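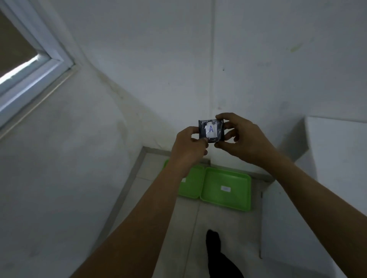 Most lending libraries for household goods fail over labels. People who start one worry about theft, insurance and where to keep the carpet cleaner, and those are real worries, but the thing that wears a group down is not knowing what belongs on which shelf. The lending room in Pranport went through three systems before it settled on the present one. A small dark item wrapped in plastic, with a white paper label and a blue capital A on the front, can be read at arm's length by a person with both hands full, and that is all the room asks of a label. A is for the first bay, next to the door. The letters go up to H.

Pranport is a river town with a closed cannery and a lot of small apartments. The lending room opened in February in what used to be the ticket office of the ferry dock. Residents pay $10 a year and can borrow up to four things at a time. The catalog now lists 2909 items, from pressure canners to tile saws, and around 700 households have joined.

The idea came from a simple problem. Many of the apartments have no storage beyond a hall closet, and the older ones don't have that. A person who wants to hang two shelves needs a drill for part of an afternoon. After that the drill takes up space for years. The same goes for folding tables, cake tins, camp stoves and extra chairs.

The first system was a spreadsheet with a number for every item. It worked until the numbers reached four digits. Returns piled up on the counter while somebody looked for the right row, and by early evening the line went out the door. The second system sorted everything by use: kitchen, garden, repair, travel, parties. That sounded sensible and caused arguments. A cooler could be kitchen, travel or parties. Extension cords turned up in all five sections.

The third system ignores what a thing is for. Each item gets a letter for its bay, and the letter depends on size and how often it goes out. Small, popular things live in A and B. Heavy things live in G and H, near the loading door, at floor level. Members look up an item in the catalog, see the letter and walk to the bay. Once there they search by eye, which takes less time than it sounds, as each bay is only a few steps long.

The catalog runs on Tastero, a booking program meant for music schools that rent out instruments. It has a few leftovers from that life. Every item must have a "tuning" field, and the room uses it to record when blades were last sharpened. Late notices still say "your instrument."

Wrapping was a separate decision. The ticket office is damp in winter, and metal parts left on open shelves had spots of rust within a month. Small items are now kept in clear or nearly clear plastic, and members are asked to bring the wrapping back. Cardboard boxes were tried and dropped. They went soft, and borrowers opened the wrong ones.

Two nearby towns have copied parts of the plan. Trinus, upriver, has a smaller room with five bays and no membership fee, paid for by a yearly rummage sale. Ayaaba, on the coast, lends only from a van that makes four stops a day. Its shelves are lettered the same way, so a borrower who moves from one town to another will find the small stuff under A.

Rent on the ticket office goes up next year, and the room will need $2000 more than it takes in now. One plan is to raise the fee. Another is to rent out the two biggest items, a wood chipper and a party tent, by the day to people outside the town. Members will vote on it in the spring. Until then the room is open from four in the afternoon to eight in the evening, and the tile saw has a waiting list.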